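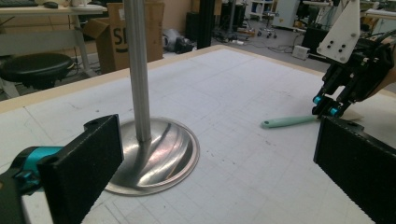

The gridded work table, with the steel stand and the mint-handled utensil.

Hi Macario,

September update for the Gustwood utensil project, a few days behind schedule because I wanted the spending to be right before I sent it.

The main news is that the work table is in daily use. I went back and forth on whether to pay extra for a top with a grid on it, and I'm so glad we did – you can put a thing down, note which square it's in, and put the next one in the same spot. It has already picked up its share of pencil smudges and scuffs (mine, mostly), and I've given up trying to rub them all off. The pale wooden edging looks good too.

The stand is staying. I know you asked in the spring whether we could do without it, but the wide base means it sits nicely on the tabletop with no clamps, and the polished steel wipes down in seconds. My one complaint is the shine. With the overhead lights on, the base throws bright curves, so I may ask Ochoa for a price on a softer lamp.

On to the utensils! We've now logged 1,432 pick-ups and put-downs out of the 2,618 we promised you, so we're past halfway. The mint-green handles are the easiest to spot against the white table, and the beige blades are fine as long as they lie flat. The Harnunham set is still on back order. I called them Friday and got a very nice person who couldn't tell me a thing.

Money: we've spent $1,873 this period, nearly all of it on the table and the stand, plus $77 for shipping, which I hadn't planned for and would like to move over from the travel line if that's okay with you.

Still to do: the desks behind the table need a proper clear-out (I keep saying this, I know), and I owe you the write-up on handle shapes. Maltitska has offered to lend us a second set of spatulas while we wait – could you let me know whether a loan needs any paperwork on your side? I'd like to give them an answer soon.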